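News from Carari | Workspace & Interiors

CARARI OPENS ITS "QUIET DESK" ROOMS TO SMALL BUSINESSES THIS OCTOBER

I'm Sigrun Lundgren, I run Carari, and I've been told a press release should sound grown up and be written by somebody else. I had a go at that version and it put me to sleep, so you're getting this one from me.

From October we're letting out 16 furnished rooms on the two upper floors of the old Backlund building, by the day or by the month, to people who need a proper desk and a door that shuts. Bookkeepers, translators, people writing up a thesis, a chap who mends violins and only wants somewhere to do his invoices -- that sort of thing. The whole place comes to 3,608 square feet, and we've been fussing over it since the spring.

What I want to talk about is the desks and what goes on them, as that's where most of our time went (and a fair bit of our arguing).

When we took the building on, I'd assumed we would buy plain square desks and be done with it. Helge Nordin, who fits out our rooms, wouldn't hear of it. He wanted big white desks with a curved front, and he wanted them out in the room with space to walk round. I thought they'd eat up the floor. Then he set one up and I sat at it for an afternoon doing the VAT, and I stopped complaining! You can spread your papers out on either side of you and still have somewhere to put your elbows.

After that came the question of what to put on top. Our first try had far too much: trays, pen pots, a clock, a little sign with the wifi code. It looked like a shop counter. We took it all off again and put things back one at a time, and we stopped as soon as it felt like a place you could sit down and get on with something. A lamp with a good wide shade was the first thing back on. Plants were next. 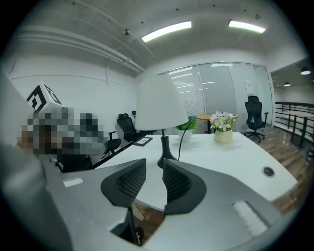 The plants are down to Oda Rønning, who has the flower shop Vomier on the ground floor and has agreed to look after the lot. She likes to mix something plain and leafy with something in flower, and she's firm about pots being pale so they don't shout at you. If you rent by the month you can swap yours when she comes round with the watering can, and if you're one of those people who kills everything, don't worry, you needn't touch them. I asked her whether flowers on an office desk were a bit much. She said I should try answering emails next to some and see how I got on. I've had flowers on mine ever since.

Lighting was the other thing I got wrong to begin with. I'd always worked under ceiling lights and never thought twice about it. Dumisani Matlala, who took a room with us early as a sort of guinea pig, switched his off on the second day and did everything by the table lamp instead, and now most of our early tenants do the same once the afternoon gets gloomy. "It feels more like my own study and less like a waiting room," he told me, and he's promised not to mind being quoted. So there's a lamp for every desk, and the overhead lights are on their own switch by the door.

The chairs are mesh-backed and on wheels, with arms. I know chairs aren't exciting but I've sat on a lot of bad ones. Sverre Sundqvist from Skundier, who supplied them, let us keep a few different ones for a month and swap them about until people stopped grumbling. If you've got a favourite of your own, bring it along, we'll store ours.

We also thought hard about glass. Some of the rooms have glass partitions, and people either love that or they feel like a goldfish. There are blinds, so pull them down as much as you like. Tape a note to the glass if you're on a call, everyone else does.

Now the practical bits. We have 11 rooms ready to go and the rest will follow as Helge finishes them. Day bookings run from eight in the morning until six in the evening, and monthly tenants get their own key and can come and go as they please. The price covers the desk, chair, lamp, heating, cleaning, tea and coffee, and Oda's plants. It doesn't cover parking, I'm afraid, though there's a bike shed in the yard.

If you'd like a nosy before you decide, we're holding open afternoons all through October, from 2 o'clock until it gets dark. You don't have to book. Ring the bell marked Carari and somebody will come down, quite possibly me -- and do bring your laptop if you'd like to try a desk for an hour.

Press, bloggers and the plain curious are all welcome at the open afternoons too. Ask for Sigrun Lundgren at the front desk, or leave a message with Oda in the flower shop and she'll send it up.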